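Course notes, unit 6: How a spin-off game is announced and how players read it

These notes follow the talk of Ginette Leclerc and the seminar after it. I have added some corrections that Sandro Mazza sent me. Please read them before the seminar in December and bring one trailer of your own choice.

## 6.1 Sequel, spin-off, side story

A sequel continues the main story. A spin-off takes a world or a character and puts them in another kind of game. A side story stays in the same kind of game but is shorter. Publishers mix these three words freely, so in your essays please say which meaning you use.

Our main case is *Nillau*, a turn-based game that comes from the action series *Amato*. The studio, Pivico, kept four characters and the music, and changed almost everything else: the combat, the camera, the way the player earns new equipment.

## 6.2 The teaser

The first teaser of *Nillau* is 73 seconds long. It has no combat in it. We see a train station, one known character from *Amato* with a new haircut, and the title. Settimio Fontana calls this a "promise teaser": it shows that a thing exists and leaves the rules of the game for later.

Watch it two times, the second time without sound. Write down:

- the first moment when a viewer who never played *Amato* can understand the picture
- every object that comes from the older game
- any text on the screen, also the small legal line

The legal line is often forgotten by students. In this teaser it says "in-engine footage", and this is weaker than "gameplay". In-engine means that the software of the game draws the images. It does not mean that a player can do these things.
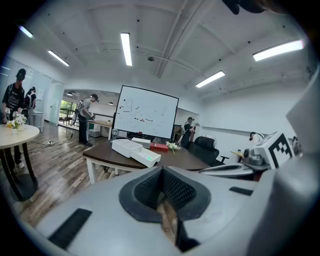
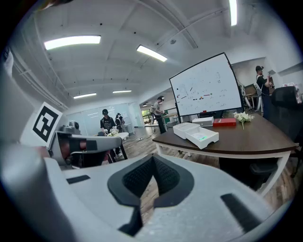
## 6.3 Reading the comments

Pushpa Awasthi collected 3,885 comments written under the teaser during its first 10 hours online. She sorted them by hand in four groups: story guesses, questions about platform, complaints, and greetings. A comment could go in one group only. This is a weak point of the method and she says so herself, as many comments ask a question and complain in the same sentence.

Of the platform questions, 135 asked for a version on Sallbridge, a console that the teaser does not mention. Pivico answered none of them. Two months later the Sallbridge version was announced with its own trailer – the same station, now with a playable walk through it.

Two readings are possible:

1. The studio already had the plan and kept silent in order to have a second announcement.
2. The studio saw the demand and changed the plan.

Cosimo Martinelli prefers the first one. A version for a new console is seldom made in two months, he argues, and the second trailer shows finished menus. I agree with him, but we have no document from the studio, so in the essay you should write "probably".

## 6.4 Words to know

**Concept short:** an animated film made for promotion. Its events may or may not belong to the story of the game.

**Canon:** the events that the makers accept as true in their world.

**Closed test:** a period when only invited players can try the game. They often must promise not to share images.

**Soft launch:** release in a few countries first.

## 6.5 For the seminar

Choose a trailer for a spin-off, not for a sequel. Prepare one page with the length, the platform names, the legal line and one claim that the trailer makes without words. Mazza asks that you also note the language of the voices – for *Nillau* the first teaser exists in three languages and the character says slightly different things in each.

Reading: Fontana, chapter 2, and the handout by Awasthi. Chapter 3 is optional.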